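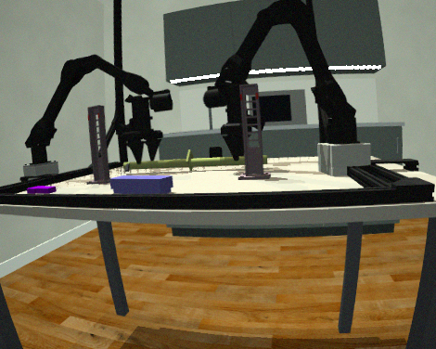
2. Planning and budget, two-arm bench cell

Revised Apr 6, 2025. Replaces the November sheet. If you have the November sheet, bin it, the frame prices are wrong.

Read all of this section before you raise a purchase order. Section 3 (unpacking) assumes you did.

2.1 Before you ask for quotes

1. Write down the longest part you'll handle. Length, weight, where it gets gripped. One line each.

2. Decide one arm or two. Long rods: two, one gripper per end. Short blocks and small stuff: one arm will do, and you can stop at 2.3.

3. Build the cell in the simulator first. Table, frame, arms, part, any towers or fixtures standing on the table. Use real dimensions from the drawings, not the brochure.

4. Run the full pick with both arms. Watch what stands between the arms and the near rail. Towers are the usual trouble. A tower that looks fine on a floor plan can sit right in front of a gripper once the arm folds down.

5. Save the layout file. Groltden wants it with the quote request and will send the request back without it.

NOTE: Simulator license is a separate line. Don't bury it under "software misc", purchasing will cut it.

CAUTION: A clean run in the simulator is not a safety check. Guarding and e-stops get costed and signed off on their own, see section 5.

2.2 Grippers and fingers

Most underbudgeted part of the whole job. People price arms, then find out the fingers don't suit the part.

1. Check the part at the point of grip. Our rod is thicker toward one end. Fingers that close well on the thin end may not open wide enough for the other. Ask for max opening in writing.

2. Look at contact area. Pointed tips on a round rod touch very little of it. OK for light parts. Heavy parts need a shaped or padded finger, quote it seperately.

3. Order spares. One full finger set per arm, minimum. Same order, same shipment.

4. Compare two suppliers. Last round: Zakley 2652, Trịnh 2490, both in dollars, both for two grippers with cable. Zakley included the adapter flange. Trịnh didn't. Add the flange before you decide who's cheaper.
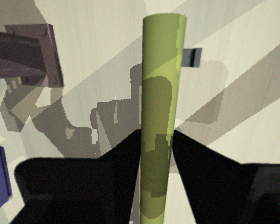

5. Check the view down the gripper. Dark fingers, round part, hard shadows over the part and the surface behind. If you plan on a wrist camera, price the lighting now. A camera that works on the supplier's evenly lit bench may struggle on yours.

6. Check what sits close beside the grip point. Brackets, mounting plates, blocks left on the table. Allow clearance for the fingers fully open.

NOTE: Finger lead time is usually longer than gripper lead time. Ask for both dates. Get the later one on the PO.

2.3 Table, frame, brackets

1. Table and frame budget: 4000. Covers top, legs, rails and corner joints. Does not cover posts or camera mounts.

2. Base brackets for the arms. Confirm which bolt pattern. Wendville ships the old pattern unless told.

3. Fixtures and towers. Buy if you can, make if you must. In-house machining time is still cost, so put the hours down.

4. Anything with open webs or cutouts throws broken-up shadows. Matters only if you're using vision. If you are, ask for matte finish and leave room to move the lamp.

5. Table top. Pale shows the part well but also every shadow. Dark hides black fingers. Get a sample of each and try them under your own lamps.

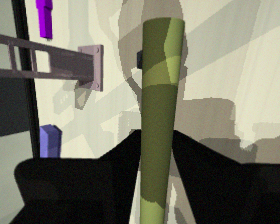 Horațiu Nistor asked for a warning here about fixture brackets: budget for making each one twice, he said, because the first set always ends up where a finger wants to be. Agreed. Double the bracket line.

CAUTION: Do not drill the table top until the layout is final. Replacement tops are not stock items.

2.4 Contingency

1. Add 20 percent on hardware. Not on licenses, those are fixed.

2. Keep contingency as its own line. Don't spread it over the other lines, it vanishes.

3. Unspent contingency goes to spare fingers first, then cables.

2.5 Floor space and access

1. Mark the table outline on the floor with tape. Then mark the arm reach. Then walk it.

2. Arms mounted at the short sides need clear space behind each base. You need to get a hand tool in there without leaning over the table.

3. Leave both long sides open if you can. One for loading, one for service. If the table has to go near cabinets or a wall, service side takes priority.

4. Cable runs: measure along the rails, not straight across. Add slack for each joint.

5. Loose parts need a home. Block, small pieces, whatever isn't being gripped. Decide where they go and keep that spot out of both arms' paths.

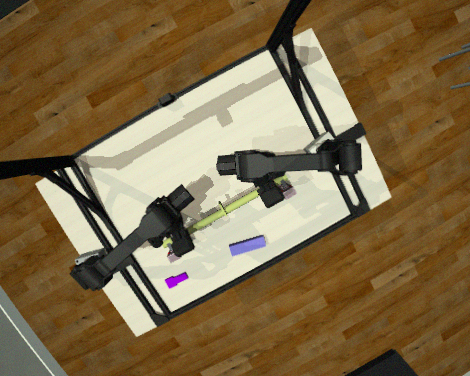
Fig. 4. Arms reaching in from the short sides, one gripper close to each end of the rod.

2.6 Sign-off

1. Layout file attached.

2. Two gripper quotes, flange included in both.

3. Finger spares on same PO.

4. Bracket line doubled.

5. Contingency shown on its own.

6. Sent to Bianca Olteanu for budget, Silviu Buzatu for floor space. Both have to sign, either order is fine.

NOTE: Changes after sign-off go through Silviu, in writing, with a new layout file. Phone calls dont count.

Continue to section 3, Unpacking and checking the crates.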